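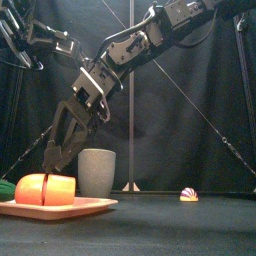 *The left half of the toy fruit, on its plate, with the gripper just above it.*

# Lunex two-arm tabletop kit: can it clear a table yet?

Short version: no, but it gets closer than I expected for certain things, and it fails in ways that are worth knowing before you spend the money.

I had the Lunex kit for most of August at the Buminbridge workshop. Chun-yin Tsang did the assembly with me and Atieno Mwakalinga ran most of the evening sessions. We bought it at the normal price and Lunex had no say in this review.

## Setup

Assembly took us two evenings. The bolts are small and the printed guide skips the cable routing completely, so leave more slack at the wrist than you think you need. Ours went on too tight the first time and we had to open the housing again.

Calibration is done from a laptop and takes 14 minutes if nothing goes wrong. You have to repeat it whenever an arm gets bumped. With two arms sharing one table, that happens.

## The chores

I kept the list to things I do at home without thinking. Toy food stood in for real food, which keeps the cleanup down and also makes the job easier than it would be in a kitchen. A real peach has give and a slick skin. Keep that in mind when you read the scores.

| Chore | Tries | Finished |
|---|---|---|
| Lift a piece of toy fruit off a plate | 80 | 67 |
| Move a cup to the back of the table | 80 | 61 |
| Fold a dish towel in half | 80 | 13 |

Fruit was the best of the three. The fingers are long and fairly narrow, so they can come down over a rounded thing from above without knocking what's beside it. Fruit in two halves was harder than whole fruit. The arm would go for one half and bring the other along, or push the pair sideways until they hit the rim of the plate.

The cup was fine as long as it was empty. I tried it with an inch of water and stopped after the third spill. Those tries are not in the table.

The towel was poor. It can pinch a corner, and it can drag the corner across, but it doesn't notice when the cloth bunches up underneath. Atieno got slightly better results with a stiffer towel. I don't own stiff towels.

## Speed

Slow. The best full run of clearing a plate and a cup took 89 seconds. Cherry Mae Catacutan did the same job by hand in under ten, while talking to someone. If you turn the speed setting up, the grip gets less accurate and you lose the time again on second tries.

## Two arms or one

Most of our runs used one arm with the other one parked. Handing an object from arm to arm works in the demo program that comes with the kit, and we couldn't get it to work reliably with our own objects. If you're only picking things up and putting them down, buy the single-arm version and save the money.

We had an older Amico arm on the same bench last year. The Amico was quieter and had a better manual. The Lunex reaches farther and recovers from a missed grab by itself - the Amico just stopped and waited for someone to press a button.

## Who it's for

A school lab or a small shop that wants to learn how this works will get good use out of it. For sorting light parts into trays I'd consider it, with a person nearby. As help around the house it isn't ready. You set the table for it, you put things where it can reach them, and you pick up what it drops.

**Good:** reach, gentle grip on small objects, retries without help

**Bad:** cloth, anything with liquid in it, speed, the guide

Three stars out of five. I'll test the towel again when the next software update comes out.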